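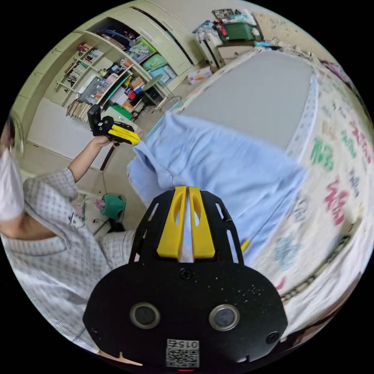
Folding on the bed: a small-room laundry project
Unit 1751, Home and Textiles, Gresbridge College

For my major project I picked the most boring job in the house, which is folding the washing, and tried to work out why it takes me so long. My classmates did quilts and a very fancy apron. I did pyjamas and towels, and I stand by it!

The question in my proposal was: can one person fold and put away a normal load in a bedroom with no proper table, without half of it ending up back on the chair? I gave myself 8 weeks, with one load a week, all done on the bed because there's nowhere else to do it. The desk always has something on it (the green storage bin has lived at that end of the room for as long as I can remember) and the floor was ruled out after the first week, when my knees complained and a clean pillowcase collected more fluff than I'd like to put in a report.

What I used

The bed, first of all, with its cover on. It's the cream one with the big 福 characters all over it in different colours, and I love it, but it's a terrible thing to fold on. The pattern is so busy that I lose track of where the edge of a white T-shirt is, and the cover drags along with whatever I'm smoothing. So I put a plain grey surface over the middle and did the folding on that. It made more difference than any folding method I tried, and I could have stopped the project there and been quite happy.

I compared two methods. The first is the one I grew up with, where you fold things in half until they look small enough. The second came from a pamphlet called the Toma fold, which was in the box of handouts at the back of our textiles room. In the Toma fold you bring both sides in to the middle, then bring the bottom up in thirds, so the fold is on top when it goes into the drawer. I wrote down how long each load took and scored the drawer out of 10 the next morning for neatness. The scoring was all me, so there's some bias in there, and my teacher has already pointed that out.

Flat things

I started with flat things because I thought they'd be easy, and mostly they were. Sheets are a separate misery and I've given them their own page in the appendix.

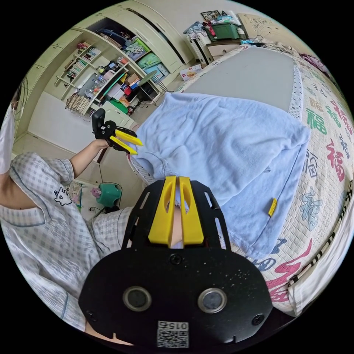

Towels do best if you lay them right out, even when you're sure you can do it in the air. I was sure. I'd been folding towels against my chest for years and the corners never met, and then the stack leaned, and then the stack fell over in the cupboard and I'd blame the cupboard. Laid out flat, a towel is three moves: long side to long side, end to end, then end to end again. I also started turning any tag to the inside before the first fold, so it doesn't poke out of the pile.

The Toma method didn't help with towels at all. They came out thick and bouncy and wouldn't sit under the shelf above. Old method wins, by a lot.

Tops

Tops went the other way. T-shirts done the Toma way stood up by themselves in the drawer, and I could see every one without digging. My average neatness score went from 2 to 9, which looks made up on the graph – I checked it twice. The Bastine drawer dividers I bought for the second half of the project helped too, and I should have brought them in separately so I could tell which change did what. That's the biggest flaw in my method and I'd fix it before anything else.

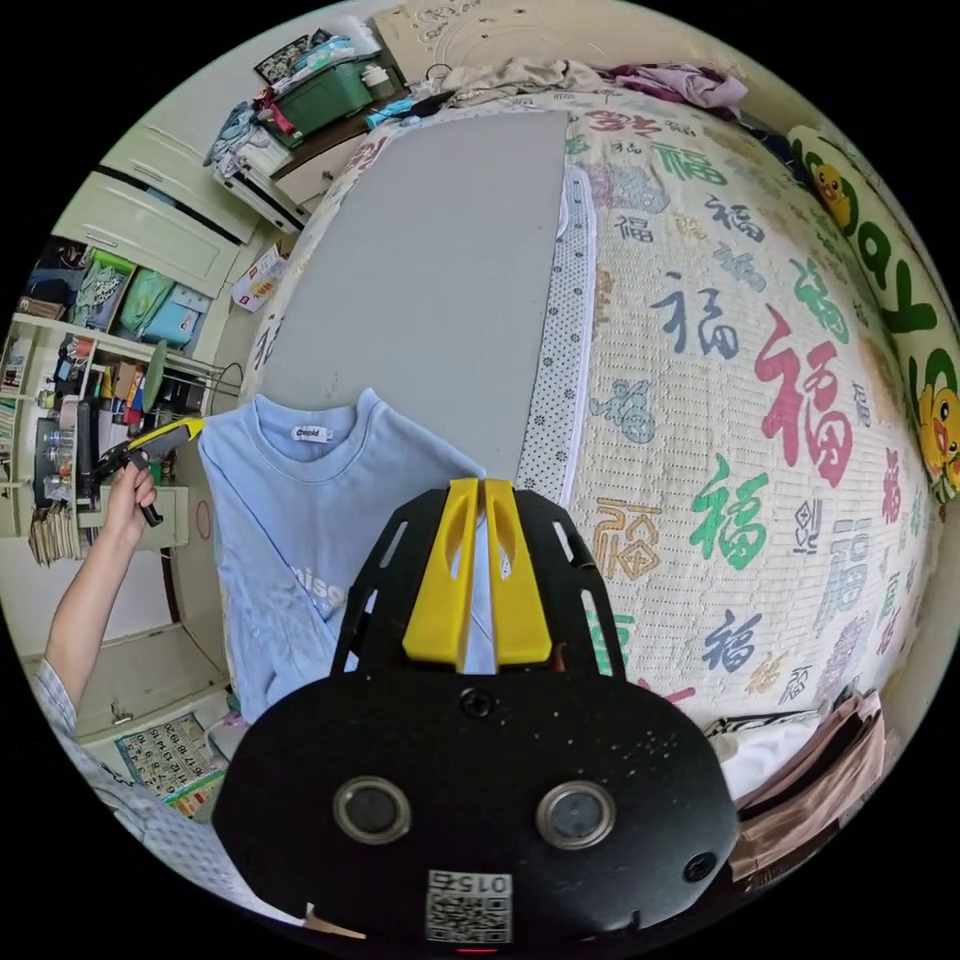
Sweatshirts were the ones I'd been dreading. The fabric is thick, the sleeves have opinions, and the ribbing at the neck makes a lump wherever you put it. What worked was spreading the whole thing flat, front up, pulling the shoulders straight, and only then bringing the sleeves across. I kept wanting to skip the shoulder bit and every time I skipped it I got a twisted parcel that I had to undo. Thin tops forgive you, fleecy ones don't.

Pyjamas I fold as a set now, with the bottoms inside the top. It's one bundle to grab at night, and I've stopped finding odd trousers under the pillow.

Where it all goes

I hadn't planned to write about storage, but you can't separate the two. I got into the habit of leaving unfolded stuff up at the head of the bed and finished piles down one side, and carrying each pile over to the wardrobe as soon as it was done. When I left all the piles until the end, something always got knocked. My cousin lent me a Grimach hanging organiser for socks. I gave it back. Socks just want a box.

If I did this again I'd get someone else in the house to fold a load too, ideally someone who hates it, and let them do the neatness scores. I'd also do a winter load, as mine were all from May or earlier and there wasn't a single heavy jumper among them. The times for each load, the graph and the page about fitted sheets are in the appendix.

Filed under: Student Projects | Textiles & Home | Laundry and Storage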